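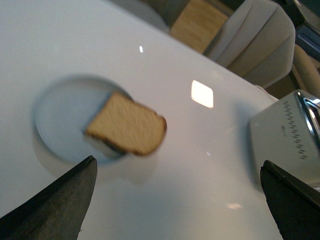 How Does a Car's Map Know Where You Are?

Many cars have a screen near the steering wheel. It can show a map with a small arrow on it. The arrow is your car. When the car turns left, the arrow turns left too.

The car finds its place by listening to satellites. These are machines that go around Earth high up in space. Each one sends out radio signals all day and all night. The signal says which satellite sent it and what time it was sent.

Radio signals travel very fast, but they still need a tiny bit of time to reach the ground. The car or phone measures that time and works out how far away the satellite is. One distance is not enough to find you. With signals from four satellites, it can work out where you are and fix its own clock too. 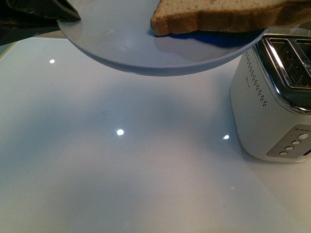
Next, the map program looks for the road closest to that spot and puts the arrow on it. If you ask for a route, it compares different roads and adds up how long each one should take. A longer road can be quicker if cars can go faster on it.

Is the map in the phone or in the car?

It can be in either one. Some cars have their own maps stored inside. In other cars, you connect a phone, and the phone sends its map to the car's screen. The phone does most of the work. When you touch the screen, the car tells the phone what you touched.

Why does the arrow get lost?

Satellite signals do not pass well through rock or thick concrete. In a tunnel, the car may lose them. Some cars then use their speed and the turns of the wheels to guess where they are. Tall buildings cause trouble too. Signals bounce off the walls and arrive late, so the arrow may jump to the next street.

Words to know

Satellite: an object that goes around a planet
Signal: a message sent by radio, light or wire
Route: the way from one place to another

Written by Debashish Kodikara
Last updated 6 April 2024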